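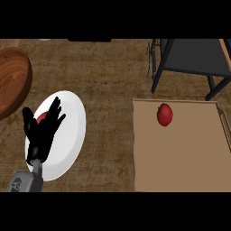 Review: the Kadari Benchtop Practice Handbook and Task Pack, second edition

I have a shelf of robotics standards at work, and I can tell you which ones have been read by the coffee rings. The proper documents, the ones you pay for by the page, are spotless. The Kadari handbook has four rings and a corner missing, and I've only had it since November.

Kadari sells it as a bundle: a spiral-bound book of 35 rules for running arms and hands near people and lunch, plus a licence for the simulated task pack that goes with it. Ours cost $2861 with the single-lab discount. The list price is $3199, and I've yet to meet anyone who paid that.

What's in the pack

The tasks are kitchen-flavoured. Plates, bowls, trays, tomatoes, a humanlike black hand on a grey arm. You run your controller through them in simulation and the checker scores you against the rules in the book. You don't get certified for anything at the end, whatever your manager was told. You get a report with a lot of amber in it.

The tomato-and-tray task is the one everybody in our lab opens first, and it's a good test of manners. A tomato is a decent stand-in for the things we handle for real clients, in that it's roundish, it bruises, and it looks much the same from every direction until your gripper finds the one bad one. The render is plain but the colours are believable. The tabletop looks as if it's had a long life in a shearers' kitchen, and I'm fond of it.

The rules

Most of them are the sort of thing you'd nod at and then not do. Rule 4 wants a written force limit for every object class before the first run. Rule 9 says the approach path has to be logged along with the grasp, so you can't quietly bin the run where the wrist went over the rim of the bowl. Rule 12 asks that nothing be in reach of the arm unless it's in the task sheet or on a list of permitted clutter, signed by someone who isn't the programmer.

Rule 12 caused our first proper argument. Máté Győri, who has been programming arms longer than I've been able to spell actuator, holds that clutter is the whole point and a bare bench teaches you nothing. The book agrees with him, to be fair, and just wants the clutter written down. He has now written it down. The list runs to two pages and includes his own mug.

Rule 17 is the best thing in the book. If the hand covers the object from your main viewpoint, you may not count the grasp as confirmed on that view alone. You need a second view, a touch reading or a lift check. It sounds obvious. We went back over our old logs and found we'd been awarding ourselves successful grasps on the strength of a bit of red showing between the fingers and a general feeling of optimism.

Rule 22, on stopping distances from fixed furniture, is less good. It gives one clearance figure for racks, trays and bowls alike, and a thin bent wire and a cardboard box do not fail in the same way when you clout them. Csenge Takács wrote to Kadari about it and got a courteous reply saying the matter was noted for the third edition. The second edition has a page thanking readers for matters noted in the first.

Rules 30 to 35 cover record keeping. I read them on the tram and missed my stop, though I'd been up since 5 am.

The software

Installation took most of an afternoon. The checker wants its own licence server, which the manual describes as lightweight and which our IT bloke described otherwise. Once running, it's stable. Reports come out as a tidy PDF with the rule number beside each breach, and you can rerun a single task without queuing the whole set.

Support for hands is patchy. The Firoseck adaptor worked straight away. The Momedent one needed a joint map edited by hand, and the sample file had two fingers swapped, so for one morning our pinch grip was a fairly rude gesture.

Compared with the other one

The obvious alternative is the Szabó checklist, which costs a good deal less and fits on a laminated card. It's fine. If you have one arm behind a fence and the same part coming down the line all day, buy the card and spend the rest on a better fence. It has no simulated tasks and nothing at all on humanlike hands, so it was no use to us once we'd moved off two-jaw grippers.

Niggles

The index lists "spillage" under F, for fluids.
The spiral binding catches on everything, including my jumper.
Updates are free for 2 years, after which Kadari would like to have a conversation.
The glossary defines "gentle" by reference to "careful", and I'll let you guess about "careful".

Verdict

Four out of five. I'd knock off another half for the licence server, but rule 17 earns it back. Buy it if you've got people working near the arm and a hand with fingers on the end of it. Ask for the single-lab discount before they offer it, and photocopy the force limit table on day one - ours is the page with the missing corner.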